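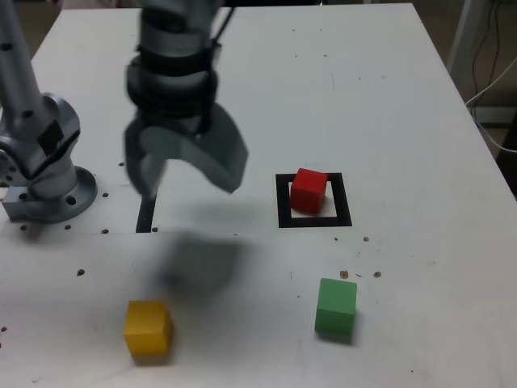 Figure 4.1 A two-fingered gripper over the work table. The red cube lies inside the outlined square; the yellow and green cubes are in the open part of the table.

Chapter 4
Choosing a Tabletop Pick-and-Place Kit

After reading this chapter you should be able to read a kit supplier's quotation and say what is missing from it, tell the difference between reach and usable work area, plan a simple acceptance test using cubes and a marked target, and compare a purchased kit with a leased one over the life of a course or a small project.

Terms to know: work area, payload, stroke, mounting flange, repeatability, acceptance test, service plan

4.1 What is in the box

A pick-and-place kit is sold as a package. The buyer gets an arm, a gripper, a controller, some software and usually a set of parts to move. Suppliers use the word "complete" freely, and it means different things in different catalogs. The Stondex kit, which we use as the running case in this chapter, comes with the arm, the gripper, the controller, a set of colored cubes and a roll of black tape for marking targets. The table is sold separately. The Ornano kit includes a table but leaves out the gripper, on the grounds that many buyers already own one. Neither supplier is hiding anything. The lists are printed on the quotation, and a buyer who reads only the first page will miss them.

Three items are left off quotations more often than any others. The first is mounting hardware. An arm must be bolted down through its flange, and the bolt pattern of the flange has to match the holes in the table. If it does not, an adapter plate is needed, and somebody has to drill it. The second is cable. Supplied cables are often long enough for the supplier's own bench and too short for yours. The third is the license for the software after the first year.

4.2 Reach and work area

Catalogs give reach as a single number, measured from the center of the base to the tip of the fully stretched arm. Very little useful work is done at full stretch. The gripper has to come down onto the part, and most arms can do this only over a ring-shaped area that starts some distance out from the base and ends well short of the published reach.

Hwa-young Ki, who ran the teaching lab at Skuletow when the first edition of this book was written, used to hand students a marker pen and have them draw this ring on paper before they were allowed to open the software. It is still a good exercise, and it appears as Problem 4.2 at the end of the chapter. When two arms share a table, draw both rings. The overlap is where parts can be handed from one arm to the other. It is also where the arms can hit each other, and the controller must be told about it.

4.3 Payload and grip

Payload is the mass the arm can carry, and it includes the gripper. If the catalog gives a payload of 3 kg and the gripper weighs 1 kg, you have 2 kg left for the part. For light cubes this hardly matters. For machined parts it often decides the purchase.

Stroke is the distance between the fingers when they are fully open. A part should be clearly narrower than the stroke, with room on each side for error in position. A part nearly as wide as the stroke can be picked up only if it is placed almost perfectly, and in that case a good deal of the reason for buying a robot is gone.
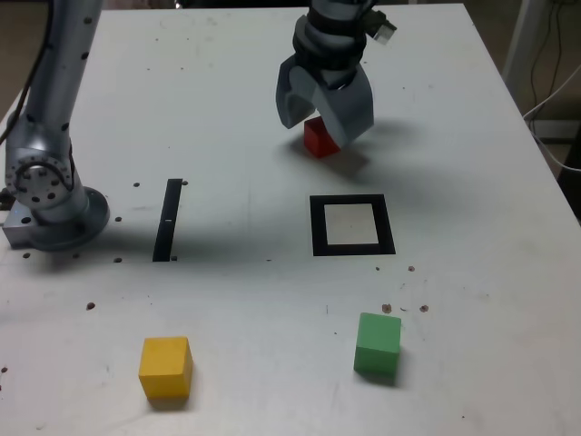

Figure 4.2 Open fingers on either side of the red cube. The square target lies farther forward on the table, and the base of a second arm is at left.

The position in Figure 4.2 is a useful one to check by hand. Jog the arm down slowly until the fingers are on either side of the part, stop, and look at the gaps from the front and from the side. If one gap is much larger than the other, correct the taught position before closing the gripper. A gripper that closes on an off-center part will push it sideways first — the part may still be picked up, but it will be put down in the wrong place.

4.4 The acceptance test

An acceptance test is agreed in writing before the kit is ordered. It states what the kit must do, how many times, and what counts as a failure. The Stondex test sheet calls for 22 transfers of one cube from a free position on the table to a marked square. A transfer passes if the whole cube ends up inside the outline. The cube does not have to be centered, which makes this a fairly easy test. A buyer who needs tighter placement should write in a distance and measure it with a steel rule.

Leave the other cubes on the table during the test. A program that works on a bare table may swing the gripper low enough to knock over a neighbor, and it is better to find this out while the supplier's engineer is still in the building.

4.5 Price and service

The Stondex kit was quoted to us at $633 a month on a lease, with the service plan included. Price Automation, a reseller, offers the same hardware for outright purchase and bills service by the visit. Work through Table 4.1 before deciding between them. The lease looks expensive over four years and looks much better if the gripper needs replacing twice. Ask each supplier how long a repair takes and whether a loan unit is sent in the meantime. A course that begins in September cannot wait until November for a wrist joint.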